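Monday, projection workshop notebook

Started the morning on the Matovard feature, the family comedy we are getting ready for its February run. The drive from Laitinen finally arrived and I copied it over before coffee, so it was all sitting on the server by the time the rest of you wandered in. It's a lovely bright picture, by the way, lots of kitchen scenes and a very loud grandmother, and I think the matinee crowd will be fond of it. 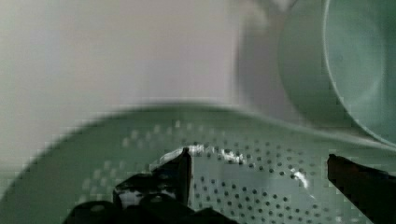
The trouble is still reel three. The dialogue drifts behind the lips, just a little at first and then enough that even I noticed it from the back row (and you all know how I get caught up in the story and stop working). I ran the reel twice through the Cumix box and got the same drift both times, then once straight from the server, and there it held steady all the way to the end. So I'm inclined to blame the box and leave the file alone for now -- though I'd be glad if somebody with fresher ears would sit through it too.

Things I'd like us to try next:

1. Play reel three again with the Cumix box on its old settings. I wrote them on the inside cover of this book.

2. Check the subtitles against the Fiten print. The song in the second half had 2 lines missing on my copy, and it's the song everybody hums on the way out, so it would be a shame to lose them.
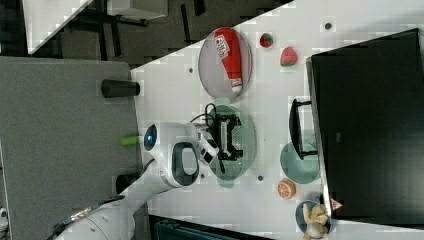

3. Do one full run in the big room with the house lights down. It seats nearly 700, and the sound in there is a different animal from our little bench speakers.

I'll be back at the bench at 3 tomorrow with the spare cable. Left channel still crackles, haven't looked at it.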